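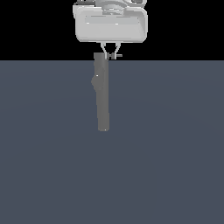
Chore robots

Chore robots are machines meant to do the small manual jobs of a home or a workshop: clearing a table, folding laundry, handing over a tool, putting parts into a bin. The term is normally kept for robots with at least one arm and some kind of hand. Robot vacuum cleaners, dishwashers and other single-purpose machines are usually treated separately, as they do one job in one fixed way.

As a group, chore robots can do many single tasks under good conditions and few tasks reliably in an ordinary room. Most of the work on them is still done in labs, in test kitchens and in computer simulation.

Background

Factory robot arms have been in regular use for decades. They weld, paint, stack and load machines, and they repeat the same motion with great accuracy. This works because the factory is arranged for the robot. Parts arrive in the same place, facing the same way, and people are kept at a distance or behind a guard.

A kitchen or a small repair shop has none of this order. A mug may be on its side, behind a kettle, or full. A drill may be left on a bench among rags and loose screws. A chore robot has to find the object, decide how to take hold of it, pick it up without knocking over its neighbors and put it down somewhere sensible.

Picking up and holding objects

Grasping is the most studied part of the problem. The common hand is a gripper with two fingers that open and close in a straight line. It is cheap and strong and can be repaired easily, but it touches an object in only two places. A box or a block suits it well. Long, tapered or round objects are harder, as they can turn between the fingers or slide toward the narrow end.

Where the robot takes hold also matters. A long object held near one end hangs from the fingers or tips to one side, and its weight pulls on the grip. For plain moving jobs this may not be a problem. For using the object, it often is. A hammer picked up by the head can be carried to a drawer, but it can't drive a nail. Many test programs therefore score a pickup and a usable grip as two separate results.

Hands with three or more fingers can shift an object without putting it down. They cost more, break more often and are harder to control. Suction cups are common in warehouses, where they work well on flat, sealed packages and poorly on cloth, mesh or rough wood.

Simulation

Much of the practice takes place in simulation, where a model of the arm and a model of the object are placed in a simple computer-made space. The space is often left bare, with a plain floor or a single background color, so that the program runs quickly. A failed attempt costs nothing, and the object can be put back at once in a new position.

The Barasura object set, used in teaching and in small research groups, contains 181 digital models of household and workshop items. A standard Barasura run gives each item 10 attempts from different starting positions. The Ouellet bench test covers similar ground with real objects and a real table, and is slower to run for that reason.

Results from simulation do not carry over fully. Friction, soft materials and small bends in thin parts are hard to model. A grip that holds on screen may slip on a greasy handle. Programmers try to reduce the gap by changing the weight, size and surface of the object slightly from one attempt to the next. 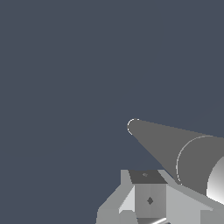 Household trials

The Fidton trial placed one-armed robots in rented apartments and logged 1571 separate chores. Loading cups into a rack and moving items from a table to a shelf went well in most cases. Folding clothes was slow, and wiping surfaces was uneven, with corners often missed. The robots needed help from a person most often when an object was partly hidden or lay flat against a wall.

Urszula Krawczyk, who wrote the trial report, noted that speed was the main complaint among residents. Clearing a table after a meal took the robot roughly 400 seconds. Residents also disliked having to leave floor space free for the base.

Shop-floor trials

Small shops are in some ways easier than homes. Tools have set places, lighting is better and the staff can be trained. Banitz, a maker of pump fittings, has used an arm on a rail to bring hand tools to two benches and return them to a rack. The rack was rebuilt with wider gaps so that the fingers could reach between the handles. Sorting mixed scrap was tried at the same site in September and dropped, as the arm could not separate tangled pieces.

Safety

A chore robot works close to people, so its speed and force are limited. Most designs stop when they meet unexpected resistance. Knives, hot pans and glass are left out of many trials. Some home systems also shut down when a child or a pet enters the marked area, which lengthens the time a job takes.

See also

Industrial robot
Robot vacuum cleaner
Gripper
Physics simulation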